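Kiltinham – Registro de problemas
Chamado 81: polegar fecha antes dos outros dedos na aproximação ao cesto
Estado: aberto, com solução parcial
Componente: mão / controlador Pandik
Aberto em: maio

Descrição do problema

Pessoal, primeiro a parte boa: o braço está montado, se mexe e já chega sozinho até o cesto! Depois de tanto tempo com peça espalhada pela bancada, ver a mão parar em cima do alvo me deixou sorrindo feito criança. Agora a parte que me fez abrir este chamado.

Quando mando a sequência de pegar (aproximar, abrir, descer, fechar, subir), o polegar começa a fechar durante a descida, bem antes do comando. Os outros dedos esperam direitinho. O resultado é que o polegar empurra o brinquedo para o lado e, quando a mão fecha de verdade, pega só uma pontinha de lã ou nada. Não acontece sempre, e isso é o que mais me intriga.

Montagem

Braço: kit Kiltinham, juntas originais, sem modificação mecânica.
Mão: a preta de dedos articulados, presa no punho com o adaptador do próprio kit.
Controlador: Pandik, firmware 2.7.
Fonte: Husar, a mesma para o braço e para a mão.
Cabo do punho: Atex, o comprido.
Área de teste: a cama do quarto de hóspedes, lençol cinza esticado, cesto plástico branco com comidinhas de tricô. Superfície macia de propósito – se o braço errar a altura, ninguém quebra nada.

Como reproduzir

1. Ligar a fonte e esperar o controlador terminar a inicialização.
2. Rodar a rotina de referência das juntas.
3. Carregar a sequência "pegar_cesto" com velocidade padrão.
4. Deixar o brinquedo amarelo do lado direito do cesto, encostado na parede.
5. Executar e observar o polegar na fase de descida.

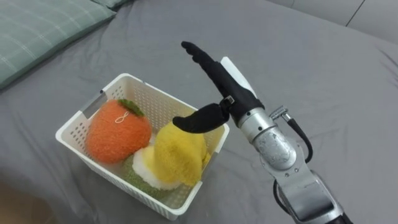 Mão sobre o cesto, com o polegar logo acima do brinquedo amarelo.

O que eu esperava: polegar parado até o comando de fechar.
O que acontece: em 7 de 37 execuções, o polegar se antecipa. Nas outras, tudo lindo.

Registro do controlador numa execução ruim (cortei as linhas repetidas):

seq: aproximar ok
seq: abrir ok
seq: descer inicio
mao: dedo 1 posicao fora da tolerancia
mao: dedo 1 correcao automatica
seq: descer ok
seq: fechar inicio
mao: dedo 1 ja em posicao

Dedo 1 é o polegar. Reparem na "correcao automatica" no meio da descida: eu não pedi correção nenhuma! Parece que o controlador lê uma posição errada, acha que o polegar abriu demais e resolve ajudar.

O que já tentei

Troquei a ordem dos dedos na configuração, para ver se o defeito mudava de lugar. Continuou no polegar físico, mesmo com outro número. Para mim isso tira o software da lista de suspeitos principais, mas aceito discordância.

Refiz a calibração da mão com ela apontada para cima e depois com a palma para baixo. Com a palma para baixo melhorou um pouquinho. Pode ser impressão minha, não medi com cuidado nessa hora.

Baixei a velocidade da descida pela metade. O polegar ainda se antecipa, só que mais devagar, e dá até para assistir com calma.

Troquei o brinquedo amarelo pelo laranja, que é redondo e bem mais fácil de envolver. A antecipação aparece do mesmo jeito, então o formato do objeto não entra na conta. O laranja escapa menos, mas é mérito dele.

Rodei com o cesto vazio, fora da área, e também sem cesto. Apareceu nas duas situações.

Atualização, 21h40

Achei uma pista ótima! Fiquei mexendo no cabo preto do punho com a sequência em pausa, e a leitura do dedo 1 pulou na tela. Mexi de novo, pulou de novo. Soltei o cabo, estabilizou. Os demais dedos nem piscaram.

A curva que o cabo faz ao lado do braço muda bastante quando o punho gira para a descida. Na posição de repouso ele fica folgado; lá embaixo ele puxa o conector de lado. Combina com o defeito aparecer só nessa fase e só de vez em quando.

Tirei o conector, limpei os contatos, encaixei outra vez até ouvir o clique e deixei mais folga no trecho de cima. Prendi a sobra na parte baixa do braço, longe das juntas. Depois repeti a sequência, sempre partindo da referência, com os brinquedos no mesmo arranjo e a mão aberta do lado direito do cesto. 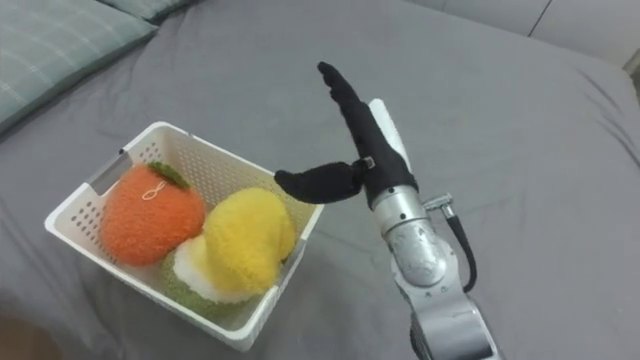

Com a folga nova, rodei mais 37 execuções para comparar de igual para igual e o polegar se antecipou em 2. Caiu muito! Fiquei tão animado que quase fechei o chamado, mas 2 ainda é mais que zero, e nessas duas o registro mostra a mesma linha de correção automática.

Também desliguei a correção automática por teste (parâmetro "mao.autocorr", valor 0). Sem ela o polegar não se antecipou nenhuma vez. Só que aí a mão perde a compensação quando o dedo encosta em alguma coisa de verdade, e a pegada fica mais mole. Serve para continuar brincando, não queria deixar assim para sempre.

Dúvidas para quem mantém o projeto

O conector do punho aceita uma presilha de alívio de tração? Vi um furo livre na carcaça e não achei nada na documentação. Se for para isso mesmo, desenho uma peça e mando o arquivo para o repositório com o maior prazer.

Existe um jeito de filtrar a leitura de posição antes da correção? Uma média curta já ignoraria esses pulos, pelo que vi no gráfico.

Alguém usa o cabo Atex curto nesse braço? Tenho medo de faltar comprimento quando o punho gira todo, mas o longo claramente balança demais.

Solução provisória, para quem chegar aqui com o mesmo sintoma

1. Mexer de leve no cabo do punho com a sequência em pausa e olhar a leitura do dedo 1.
2. Se a leitura pular, desligar a fonte, reencaixar o conector e dar folga perto do punho.
3. Prender a sobra do cabo na parte baixa do braço.
4. Refazer a calibração da mão com a palma para baixo.
5. Se continuar, usar "mao.autocorr" em 0 até sair coisa melhor.

Próximos passos meus: imprimir uma presilha de teste, pedir o cabo curto e repetir a série completa com cada um. Posto os registros inteiros aqui, inclusive os das execuções boas. Quem tiver uma mão igual e puder rodar o passo 1, por favor me conte o que apareceu na tela – queria muito saber se é só a minha!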